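Getting your doors and cabinets ready for a helper arm

We rented the Skurero arm for our kitchen in November, and now it is our second rental, so I have collected what I learned about doors, knobs and drawers. The rental costs 313 dollars for the season and includes Istetti, the practice program, where the arm tries its moves in computer-drawn rooms before it touches your own furniture.

Clean the knobs first. A knob next to the stove collects a thin layer of grease, and the fingers slide on it. I use warm water with a little dish soap, then a dry cloth. Do not use furniture oil on the same day. I tried Cirnine oil on our pantry knob and the arm lost its hold again and again until I wiped everything off.

Tighten the screws. With your own hand you do not notice that a knob turns a little on its plate, but the arm pulls very straight and a loose screw becomes looser. If the hole is already worn, put in a wooden toothpick with some glue, break it off level, wait one night and screw again.

Look how much space there is at the sides of the knob. The two fingers need to come from left and right, so a knob pressed against a frame or a tile edge is difficult. We had one like this on the corner cabinet. I bought a longer knob from Dijkstra, the hardware store near the station, and it was solved for a small price.

Round or oval knobs work better for us than thin flat handles – the flat ones I have simply left for myself.

Keep the floor in front of the door free. Our mat was moving under the base, and after that every reach was a little wrong. Now the mat stays rolled up in the morning.

Use the practice program before the real door. One session takes 35 minutes, and I let it run while I cook. You can choose a room with the kind of door you have, but do not expect your own kitchen. The colors and walls are quite wild, and my daughter always wants to see the next one. I look mainly at the view from the gripper, because there I can check if the fingers are wide enough apart before they go to a knob.

What I did not like: the printed guide is short on drawers, and the charger cable is too stiff to go neatly behind the counter. I fixed it with two cable clips under the shelf. Also the arm is slow with the door of the pantry, so if you are in a hurry, open it yourself. For heavy oven doors I would not use it at all.

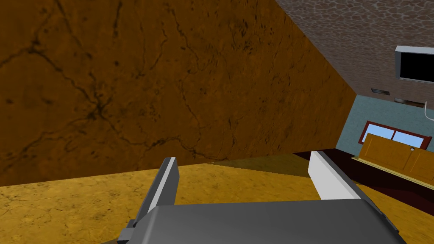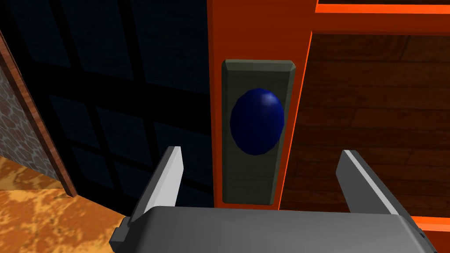
Do I have to change all my knobs before I rent the arm?

Most kitchens can stay as they are. Clean and tighten the knobs you have, try each door one time, and replace only those where the fingers have no space at the sides. In our kitchen it was one knob.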